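Topic: Sheets that don't slide around on a guest bed??
Board: Bedrooms & Linens

halyna_c
Okay, I need opinions. My guest room bed is the only flat surface in the place big enough for folding laundry, so it doubles as my sorting table. Trouble is the fitted sheet creeps. By the time I've done one basket it's all wrinkles and pulled toward the foot end. I'm on my second Jullen set (the 60 dollar one) and it does the same thing. Is there a brand that stays put?

oiwasaki
Not the brand. Measure your mattress depth and then check the pocket depth on the package. Most people buy too shallow.

shiela.p
Suspenders! The elastic clip kind that cross under the mattress. Mine have been on since August and I forget they exist :)

Arsalan_S
Gonna disagree with Shiela, I had the clips and they chewed two holes in a good sheet. Also why are we folding on beds at all? Get a folding table, Tadik has a cheap one. My back thanked me.

shiela.p
@Arsalan_S you probably had the metal ones. Get plastic. And not everybody has room for a table!!

halyna_c
No room for a table, sorry Arsalan. It's 507 square feet in here and I already trip over everything.

isauro_m
I fold on the bed too and I've quit fighting the wrinkles. Sage green sheet, blue cloth still waiting its turn, and a big mask carton parked against the wall because boxes that size are great for linens. Yes, the wall needs a touch-up. 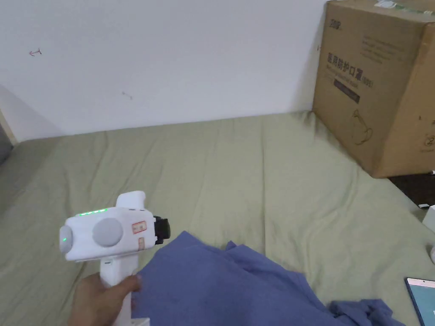
Laundry corner, mid-fold

halyna_c
Ooh, I love that green. Is it cotton?

isauro_m
Cotton, from Gomudex. It wrinkles if you look at it, but it's soft, so I live with it.

oiwasaki
I'd move that box off the bed. A heavy carton drags the sheet every time somebody sits down, and then you're back to Halyna's problem.

isauro_m
It's only pillowcases when it's full, Osamu, it weighs nothing. But fair, the closet would be smarter.

Arsalan_S
Still say table.

halyna_c
Measured! Mattress is deeper than the pockets by 2 inches, so Osamu wins this one. Ordering deep pocket tonight, and maybe the plastic clips too. Will report back after the next big wash.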